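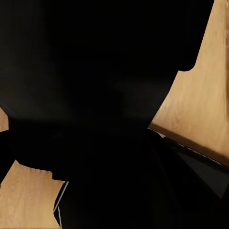 Working alongside the handling arms: practical advice for bench staff

Workshop Services, Farnitz site
Revised 8th April

The handling arms at the Farnitz workshop now carry out most of the lifting, turning and setting down of wooden parts at the finishing benches. The advice on this page has been collected from staff at Farnitz and at our sister workshop in Brarketby, where the arms have been in use for longer. It supplements the safety rules displayed at each bay and does not replace them.

Before the shift

Clear the bench top completely. Pencils, offcuts and folded cloths were harmless when all the work was done by hand, but a part set down on top of a pencil will sit crooked and may be marked underneath.

Brush the surface along the grain and finish with a barely damp cloth. Let it dry before the arm is started. Fine dust on the gripper fingers reduces their hold on smooth timber, and sanding dust is the worst for this. Wipe the fingers with a dry, lint-free cloth only. Do not use white spirit, furniture polish or anything containing wax.

Check the front edge of the bench with the flat of the hand. Splinters and raised grain should be sanded back by hand with a fine paper and the dust removed at once.

Looking after the tops

Oil the bench tops once in February and again at the end of the summer. Use a thin coat, leave it for 60 minutes and rub off whatever remains. An oily patch will be picked up by the fingers and passed to every part that follows. Keep the arm switched off until the following morning.

Small dents can usually be raised with a damp cloth and a warm iron. Deeper damage should be reported, as filler of the wrong colour can confuse the bay's positioning check.

Trial runs on screen

Each new task is tried in the simulator before it is run at the bench. Bench staff are entitled to attend, and are encouraged to do so. The gripper's own view is often mostly dark when the fingers are close to the work, with only patches of the table showing past them, and it takes a little practice to read. Ask for the wider view to be opened beside it.

If a planned movement looks wrong to you, say so at the trial. At Brarketby, 2 of the first tasks were altered after finishers remarked that the parts would be held across a freshly sanded face. They are now held by the ends.

What changes in the working day

The arms have taken over the repeated lifting, and fewer staff now report sore wrists and shoulders at the end of the week. They have also altered the pace of the day. A bay will complete up to 3,000 movements between services, and it does not slow down when the person beside it is tired. Staff should therefore change places at the agreed times, even when the work is going well.

Inspection remains a task for people. Please continue to run a hand over finished surfaces, to hold them to the light and to set aside anything doubtful. Time spent on this is counted as productive time.

Some colleagues have said that they miss the handwork. Bench 9 is kept free of automation for repairs, special orders and the training of apprentices, and a turn there may be requested through the rota. Mr Tetsuya Nomura, who supervises the finishing section, will also consider requests for longer periods – particularly from staff who wish to keep up their joinery.

Small points that save trouble

Tie back long hair and remove loose cuffs before entering the bay.

Keep a soft brush on a hook outside the guard, never on the bench.

Write faults in the bay book in plain words: what the arm was holding, what it did and what you did next.

If a part is dropped, stop the arm before picking it up. Look over both the part and the bench edge before starting again.

Replacement finger pads are held in the Carnadard store. Order them when the last pair is fitted. Pads from the older Kleinschmidt bays are a different thickness and must not be used.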